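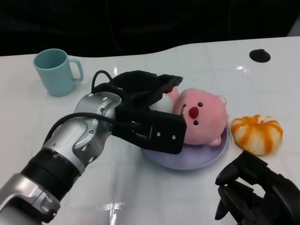 Hikthorpe Tea Room: Your Questions

Search this site Type here and press enter

Do I need to book a table?
Only if there are more than four of you, and even then we'll do our very best to squeeze you in if you just turn up! Call Noreen Awan any morning and she'll put your name in the book.

Can I bring my own birthday cake?
Of course you can, and we'll happily find you a knife and some candles. There's a $3 charge per person for plates, which covers the washing up.

Do you have anything without dairy?
Yes, lots. The oat scones go quickly on weekends, so do ask us to hold one back for you.

How long is a gift card good for?
16 months from the day you buy it, and if it's run out by a week or two, please come and talk to us anyway.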